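Ticket 1193 - bath fan trips GFCI, upstairs hall bath
Status: open > waiting on part > closed
Opened by: Delia Montecinos
Product: Plornorex ceiling fan/light combo, 50 CFM, installed during remodel

12th July, first entry

Fan was fine after the remodel. Now trips the GFCI by the vanity every time somebody showers. Not right away. Takes 10 minutes or so of steam and then click, dark bathroom. Resets fine once the room dries out. Light alone doesn't trip it, only fan.

Tried already:
- reset breaker in panel, no change
- swapped GFCI outlet for a new one, no change
- cleaned the grille, lots of lint, no change

Reply, Bustos Bath & Tile support

Thanks Delia. Please check whether the duct slopes toward the fan or toward the outside wall. If it slopes back you get condensation dripping in the housing. Power off at the panel before you take the grille down. Also need the model number off the label inside the housing.

Delia

Label says 821, rest is smeared. Duct is flex, goes up, sags, then goes over to the soffit. Sag is right over the insulation. Squeezed it and heard water. So thats probably it??

Also the wall heater and the hair dryer are both on this circuit, installer's idea not mine. Moved the dryer and the rest of the plug-in stuff out to the table for now so the only thing left on it is fan, light, heater.
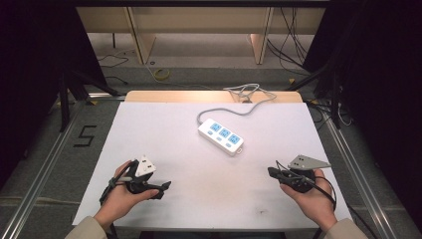
Power strip with three blue sockets, on the table.

Retested with just those left. Still trips, same time into the shower. So not overload.

Reply, Bustos

Agree, not overload. Water in the low spot is running back to the motor plug. Two things:
1. Drain the duct, pull it tight, strap it so it pitches down to the soffit. Insulate it, cold attic will do this again by October.
2. Replace the motor plug and pigtail. Pestance makes the kit for the 821. Don't try to dry out the old one, contacts corrode.

Delia

Drained it into a bucket, gross. Strapped duct with the metal tape kind. Kit ordered from Breltuvia, the counter guy said in stock and then it wasnt. Waiting. Using the downstairs shower.

Delia, next entry

Kit came. Old plug was green on two pins. New one clicked in, used the grommet too, the old one was missing. Insulation sleeve on the duct, taped both ends. Damper flap at the soffit was painted shut on one side, freed that up with a putty knife.

Long hot shower, fan on whole time. No trip. Did it again after dinner, no trip. Mirror clears faster now too.

Reply, Bustos

Good catch on the damper. Will close this out. Reopen under same number if it comes back.

Delia

Ok to close. Still want somebody to move the heater to its own circuit, will open a seperate ticket for that.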